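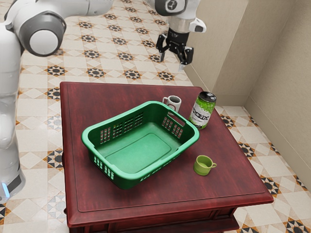 Attachment 1 - Simulation workcell before any grasp, gripper open, basket and three items on table.

Ticket subject: Parallel gripper comparison, inconsistent grasp results on small cup
Product: Travitz simulation environment
Component: End effector / gripper controller
Opened by: Ljubica Kos, Evaluation Group
Assigned to: Houshang Azimi, Controls Support
Priority: Normal
Status: Pending customer confirmation

Description of issue

The Evaluation Group is comparing two gripper controllers, Evero and Duda, on the same simulated arm and the same parallel gripper. The task is to pick up each of the three items on the table (mug, beverage can, small light green cup) and place it in the green basket. Each controller was run for 100 episodes per item.

Results for the mug and the can are within the expected range for both controllers. Results for the small cup are not. Under Duda, the cup is dropped during the lift in 40 episodes. Under Evero, it is dropped in nine. The group requests confirmation that the difference is attributable to the controllers and that the scene configuration is the same in both sets of runs.

Steps to reproduce

1. Load the basket scene with the default table.
2. Select the parallel gripper and set the starting pose to open.
3. Select the Duda controller and the small cup as target.
4. Run the episode with contact logging enabled.

Expected result: The cup is held until release over the basket.
Observed result: The fingers close and the lift begins. In the failed episodes the cup rotates toward its handle side and leaves the grasp.

Log of actions

Entry 1, H. Azimi
Ticket accepted. Please supply the contact logs for both controllers and the exported physics settings. Please also state whether the grasp target was set on the body of the cup or on the handle.

Entry 2, L. Kos
Logs and settings uploaded. The grasp target is the body of the cup in all runs. The handle was not used as a target for either controller. The mug was also grasped by the body.

Entry 3, H. Azimi
The scene files are identical. The physics settings are not. The Evero runs use the finger pad friction values from the March release. The Duda runs use the values from the release before it. The two sets of results should not be compared in their present form.

Entry 4, Bujar Zupan, Evaluation Group
The Duda profile was copied from an older project, Barkia, and the pad values were carried over with it. The profile has been corrected. We are repeating the cup runs first.

Entry 5, B. Zupan
Repeat runs completed for the cup under Duda with the corrected profile, 100 episodes. Drops during lift: 20. This is an improvement but remains above the Evero result. Mug and can have not been repeated.

Entry 6, H. Azimi
Contact logs for the remaining drops reviewed. Duda reports a completed grasp at first contact of either finger, and the lift command is issued before the second finger has settled. On the can this has little effect. On the cup, which is short and wide, one-sided contact is enough to turn it. Evero waits for contact on both fingers by default. Duda has the same option, listed as "dual contact hold", and it is switched off in the supplied profile.

Recommended action: enable dual contact hold and repeat all three items. Keep closing speed and maximum force unchanged - otherwise the comparison will need a new baseline.

Entry 7, L. Kos
Recommendation accepted. The report to Mirjana Vukčević will be held until the new runs are available. Please leave this ticket open.

Last updated: Wed 19 November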